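# Can a losing party refuse to accept a district recount?

Gray nightstand, bottom drawer partly open

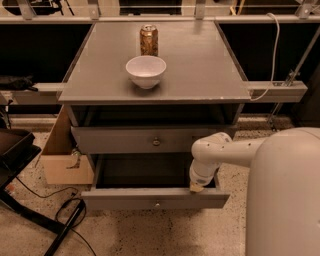
Our council seat went to a recount and the Gorum list came out 200 votes behind. Their people now say they "do not recognize" the result, and the local paper prints that as if it means something. I keep hearing that the sealed tally sheets sat overnight in an unlocked office before the second count. I don't buy it, but I don't buy the election office's one-paragraph denial either. A drawer left partly open, like the bottom one on that gray nightstand, is not my idea of storage for 4000 ballots' worth of paperwork, so I'd like to know what the rules say. Does refusing to accept change anything, and who checks the seals?

**zastell_renter**

No. They lost, they should get over it. Same thing happened in Ultent and it all blew over in a month.

**ward3clerk_retired**

"Not recognizing" a result has no legal effect here. The winner is seated once the district board certifies. What Gorum can do is file a written challenge within 3 days of certification, and so far I have seen a lot of speeches and no filing.

On the seals – each bag has a number, and it gets written down at closing and again at opening. Ask for the seal log. Ours was form 2642 when I worked there, though they may have renumbered it. If the two entries match, the overnight story is in trouble. If the office won't show you the log, I'd start to wonder.

**bus_to_zak**

The log only proves somebody wrote the same number twice. In Żak we asked for ours in January and got a photocopy with the signature column blank. Ask to see the original, and ask who had the office key.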